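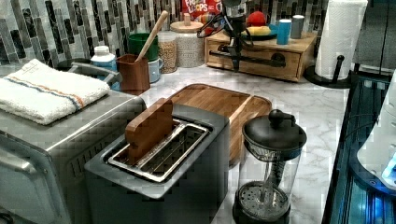

Re: [teleop-users] Hand guiding or remote control?
October 2019

> We logged 300 runs on the kitchen counter by remote control
> and the Lirnano policy learned the lot. Hand guiding is finished.

Is it? I'd like to see the failures before we bury anything. Who was driving? In August our 2 best operators made Nirkier look brilliant – then a new starter had a go and the demos were rubbish.
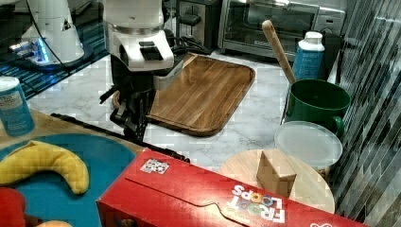 Did you shift the tray between runs, or put it back in the same spot? If it's the same spot, 30 runs would teach you as much. I'd also like the time per demo, retries included.

Handles bother me more. Over a remote link you can't feel a pull going sideways, and the Dusorach notes skip this. 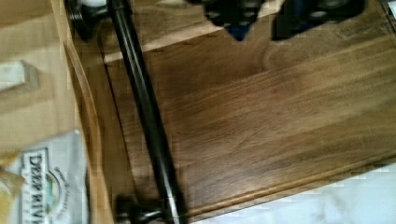
Try 3 people, hand guiding against remote, same task, and post all of it. I'll believe it then.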